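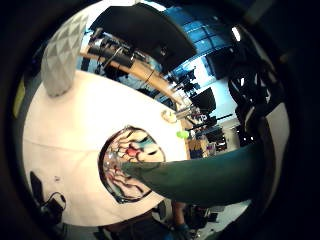

Fórum de Vidro e Esmalte
8 de março de 2005, por Kevser Kılıçarslan

Tinta vitral a descolar no prato

kevser_k: Tinta Gruvia à base de solvente, contorno preto. Cozi a 300 °C durante 2 horas e levantou junto ao contorno. Desengordurei com álcool.

f.tatli: 300 é demais para tinta a frio. A resina degrada. Confirma a ficha técnica. 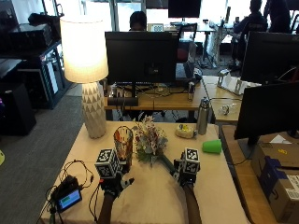 kevser_k: A ficha só indica cura ao ar. O forno foi conselho da loja.

defne_t: Discordo do Ferhat. Levantar só no contorno é retração: a pasta seca mais devagar do que a cor. Se fosse temperatura, amarelava tudo.
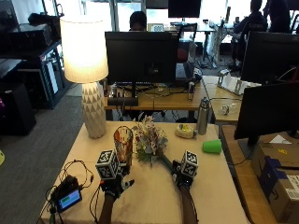
N.º 311

f.tatli: Amarelar depende do pigmento. Já tive descolamento sem mudança de cor.

defne_t: Com que espessura de contorno? Sem isso não se compara.

e_akbulut: Façam duas amostras, uma ao ar e outra no forno, e corte em grelha com fita. Em agosto fiz assim com a Nikero 505 e falhou a do contorno fresco. 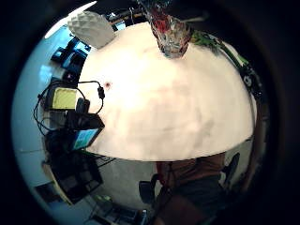 Re: Corte em grelha

kevser_k: Vou fazer as duas no mesmo vidro.

f.tatli: Mantenho o que disse do forno.

Contacto | © 2005 | Voltar ao topo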